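The Mernlow Household Letter
7 Aug 2025

Easy to clean, according to whom?

The new Ovmont home catalog came through the door last month, all 336 pages of it, and I've been reading it the way I read most catalogs, with a pencil and a bad attitude. The words that keep coming up this year are "easy clean." There are easy clean lamps, easy clean bins, easy clean fans and an easy clean doormat, which I would like to meet in November.

I wrote to Ovmont to ask what a product has to do to earn the words. The reply took 24 days. It said that easy clean items are "designed with the busy home in mind." I wrote back to ask if anything gets tested, and if so, what with. I am still waiting.

Tetteh, the hardware store in Oltville where many of you shop, was at least direct about it. The woman at the counter told me the words come printed on the box from the supplier and the store puts the box on the shelf. Fair enough. But it does mean that, as far as I can find out, the claim gets passed along a chain without anyone along the way running a wet cloth over the thing. 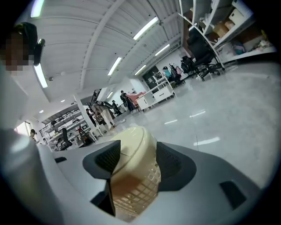

My main complaint is with surfaces. Designers have fallen hard for texture, and texture is where dirt goes to live. Smooth plastic wipes down in one pass. Give the same plastic a pattern and you are into toothbrush territory. A diamond grid molded into a cream-colored cylinder looks smart enough, and so does dark gray mesh to either side of it, but I look at all those little diamonds and start planning my Saturday chores a month ahead. The pale colors don't help. Cream and light gray are sold to us as fresh and clean looking, and I suppose they are, on the day you buy them. By the second spring the flat parts are still pale and the pattern has a tan.

The same goes for seams and slots. Some of them can't be avoided, I know. Air has to get in and out of a fan, and a lid needs a gap to close into. But a deep, narrow slot that a finger in a damp cloth can't reach should disqualify a thing from being called easy to clean, and at present nothing disqualifies anything.

A few readers have told me I'm being unfair and that the answer is a can of compressed air. I bought one. It moved the dust from the lamp to the bookcase. I also tried the soft brush on the vacuum (fine for loose dust, no use at all in a kitchen, where the dust has grease in it) and a packet of cleaning putty, which left some of itself behind. Warm water, dish soap and an old toothbrush did better than any of them, as they did before the words "easy clean" were thought of. Unplug anything with a cord first and keep the water away from the works. 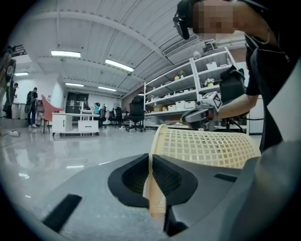

Then there is the price. In the Ovmont catalog there are 2 desk fans that look to me like the same fan. One is easy clean and costs 75 dollars, and the other isn't and doesn't. I've read both listings several times and the only difference I can find is that the dearer one has a front cover that comes off with a quarter turn. That may be worth having – I'd like a cover that comes off – but then say so. "The front comes off" is a plain fact a shopper can check in the store.

So for now I'm ignoring the label and doing my own check before I pay. I run a thumbnail over the surface. I look for a corner my cloth won't reach, and I ask if the part that gets dirty can be taken off and put in the sink. Tetteh let me do this to a floor model without any fuss, although I did get a look.

If you own something sold as easy clean and it has lived up to it for more than a year, write in and tell me the make and how you clean it. I'll print what I get, good or bad, and if Ovmont answers my second letter I'll print that too.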